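Usonlow Opens Its Repair and Swap Room in Birstead

BIRSTEAD – Usonlow, the family-run home goods shop on Clindell Street, is delighted to announce that its long-promised Repair and Swap Room will open its doors in September, and everybody in town is warmly invited to come by, have a cup of something hot and bring along whatever has been sitting in the mending pile since last winter.

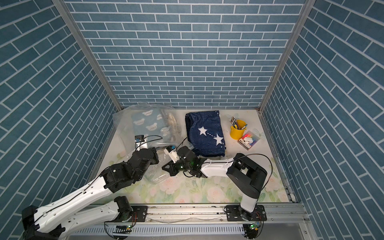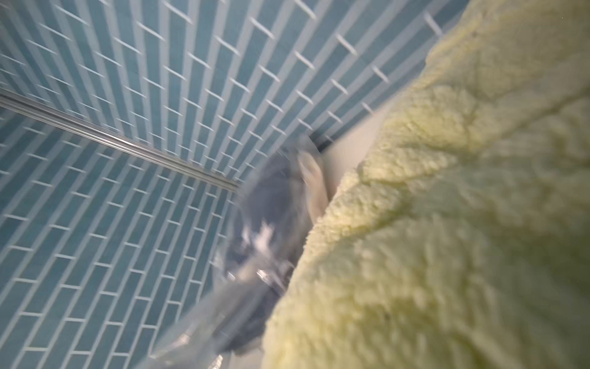
The room will be open from 11 in the morning until 4 in the afternoon, and there is no charge for using the sewing machines, the thread or the big cutting table. Children's clothes and bedding can be swapped piece for piece, and anything left over at the end of the month goes on to families in Clindell and the villages nearby.

"My grandmother could get 2 more winters out of a coat that anyone else would have thrown away, and I have wanted a room like this ever since I was small enough to sit under her table," said Jucélia Amaral, who owns Usonlow and will teach the beginners' mending class herself. "Please don't be shy if you have never threaded a needle – we will find you a chair and get you started."

Kam-wah Kwan, a tailor with his own shop in Birstead, will look after zippers, hems and linings, and is happy to give advice on older garments too. So far 58 people have put their names down for the first classes, and a second beginners' group has been added for those who would like to join them.

Places can be booked at the Usonlow counter. Clean items for the swap shelves may be dropped off any time the shop is open.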